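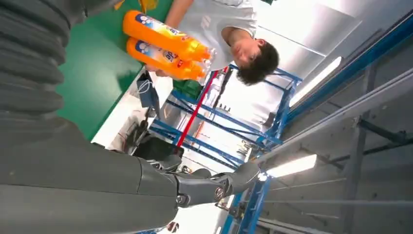

Two orange bottles at the green-topped table, with the arm and jointed hand in the foreground.

How to Run a Handling Demonstration for Visitors

Guidance for demonstrators at the Curnbridge workshop open day

This page sets out the procedure for the bottle handling demonstration, which is given to visitors during the July open day. It should be read by all demonstrators before their first session, including those who have taken part in earlier years. Questions may be put to Chelsea Whitlock, who is responsible for the visitor programme.

The demonstration lasts 20 minutes. In that time the visitors see the arm take a bottle from a person, hold it, place it on the table and pick it up again. The arm is referred to in this guidance as Odach, the name used on the visitor leaflet and on the door sign.

Before visitors arrive

Sign out the demonstration key from the Cropper office. The office opens at 8.30 am and the key must be returned there at the end of the day.

Check that the table has been wiped down. Bottles slide on a surface that has been left soapy, and the hand will then close on them at an angle.

Select two bottles of the same shape and size. Bottles with a narrow neck and a wide body are preferred, as visitors can easily see the fingers change position between the two. Bottles must be tightly closed. Do not use glass.

Load programme 118 for the standard demonstration. Programme 153 is the slower version and should be used for school parties and for any group that has asked for a spoken commentary throughout. No other programme is approved for public sessions.

Run the chosen programme once without a bottle, then once with a bottle. If the hand stops short or closes early on either run, repeat the homing routine before trying again. A second failure should be reported to the duty engineer and the session moved to the Ekside room.

Positioning the group

Visitors stand behind the floor line. Children should be invited to the front. Wheelchair users should be offered the place nearest the end of the table, where the view of the hand is best.

One demonstrator presents the bottles and a second remains at the stop button. The second demonstrator must not leave that position to answer questions, hand out leaflets or open doors while the arm is switched on.

Giving the demonstration

1. Welcome the group and give your name. Explain where the exits are and ask visitors to stay behind the line.

2. Hold the bottles side by side so that the group may compare them. It is useful to ask visitors which they would find easier to grip, and at which point.

3. Put one bottle down. Offer the other to the hand by its lower half, keeping your own fingers well below the place where the hand will close.

4. Say "ready" clearly. The second demonstrator then starts the programme.

5. Keep hold of the bottle until the hand has closed and the arm has paused. Release it and step back.

6. Allow the arm to complete the placing movement without comment. Visitors generally prefer to watch this part, and questions may be taken once the arm is at rest.

7. Repeat with the second bottle if time allows.

If a bottle is dropped

Stop the arm first. The presenting demonstrator may pick up the bottle once the second demonstrator has said "stopped". Any spilled liquid must be cleared before the session continues, and the bottle should be replaced. It is acceptable to tell visitors plainly that the grip has failed and to describe what will be adjusted. Please do not restart from the middle of the programme.

Questions from visitors

Demonstrators are asked to answer within their own knowledge. The following points are raised often.

Strength of grip. The grip is set in advance for the demonstration bottles. A softer or heavier item would need a different setting, and visitors' own belongings must not be offered to the hand.

The building. The workshop dates from 1901. Visitors with an interest in its history should be directed to the display in the entrance hall.

Taking part. Visitors aged sixteen and over may present a bottle at the final session of the day, provided that they have signed the form held at reception.

Closing the session

Return the arm to its rest position, switch it off and remove the key. Enter the programme number and the number of drops in the session book. Bottles are to be stored upright in the marked crate, and any with a split or worn cap should be set aside for Chelsea Whitlock to replace.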